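4.3 Greifer und Handgelenkkamera vor dem Start prüfen

Den Abschnitt habe ich nach den ersten Wochen in Parow komplett umgeschrieben, weil mir die alte Fassung viel zu brav war. Also los!

1. Arm in Parkstellung fahren und Freigabe wegnehmen. Erst dann mit den Händen ran – auch wenn's nur ein kurzer Wisch ist.

2. Fingerspitzen ringsum anschauen. Fusseln, Fasern, Krümel: alles runter, am liebsten mit dem weichen Pinsel aus dem Lisum-Koffer.

3. Kamerabild öffnen und 2 Minuten laufen lassen. Ich achte dabei auf dunkle Pünktchen und auf Lichtreflexe an glatten, hellen Flächen.

4. Arm langsam ein Stück schwenken. Wandert ein Punkt nicht mit der Umgebung mit, sitzt er auf der Linse.

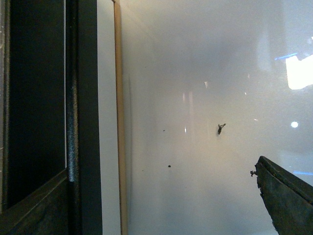

Abb. 8: Greiferfinger mit anhaftendem Schmutz vor heller, spiegelnder Fläche

Achtung: Niemals bei aktiver Freigabe in den Greifbereich fassen!

Hinweis: Bei starken Reflexen lieber die Lampe versetzen, bevor ihr an der Belichtung dreht. Den Befund tragt ihr bitte ins Dutero-Protokoll ein, Zeile 27. Fragen dazu gehen an Divina Castillo.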